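Jedunlow Students Teach Two Arms to Pack a Snack

August 2022

The robotics course at Jedunlow used to end with a written exam. For the past two terms it has ended with a snack order. Each team has to program a pair of robot arms to read a short order, pick the right items off a tray, and put them on a plate or in a basket without crushing anything.

The course is an elective, open to students in their last two years. It meets in a long room at the back of the Pasgate building, which was used for furniture storage until the school cleared it out in March. The renovation and the equipment together came to $3,970 more than the school had set aside. A local machine shop, Hajdu, covered the difference and still sends over brackets when the students need them.

Teams work on the same bench in turns. A run starts with the tray loaded and the plates and basket empty. The order might ask for one cake on the yellow plate, or everything in the basket, or one item per plate. The arms get four minutes.

Most of the trouble comes from the wrapping. A bare block of foam is easy to pick up, and every team can do it by the third week. Clear plastic is harder. It reflects the overhead lights, so the software often puts the edge of a package in the wrong place. It also slides. A grip that looks fine at the tray can let go halfway to the plate - and a grip tight enough to prevent that will flatten the cake. 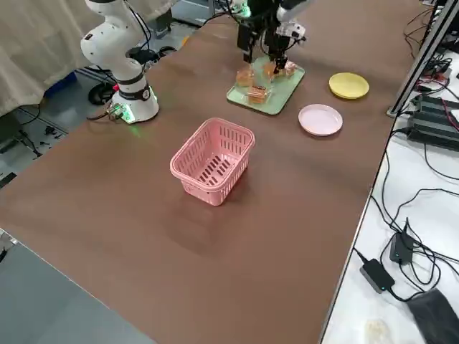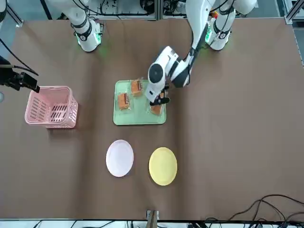 Wrapped cakes on the green tray, with the pink basket nearby and the two plates empty.

Do students need to know how to program before they sign up?
Most of them don't. The first five weeks cover the basics, and teams are set up so that at least one member has written some code before. Students who have never programmed often start with calibration and move over to the software later in the term.

The teams keep a log of every attempt, including the ones that end early. By the end of the spring term the shared log held 3,787 entries. Of those, 1,910 were marked as complete orders. Dropped packages were the most common failure, followed by the arm stopping short of the tray. Another 449 entries are listed only as "other," and the instructors have asked for better notes next year.

The control software is called Drilladis. An earlier class wrote the first version, and each new group inherits it along with its bugs. Students are graded partly on what they fix and partly on how well they explain the fix to the next class. One team spent most of the term on a single problem, a delay between the two arms that made them wait for each other when they did not need to. Their write-up runs to 14 pages and is now required reading.

Grades do not depend on speed. A slow run that fills the order correctly gets full marks, and a fast one with a squashed cake loses a third of them.

The next group starts in the fall. They will get the same bench and a longer list of orders, including several that call for both arms to work over the tray at once. Sign-up sheets are posted outside the Pasgate room.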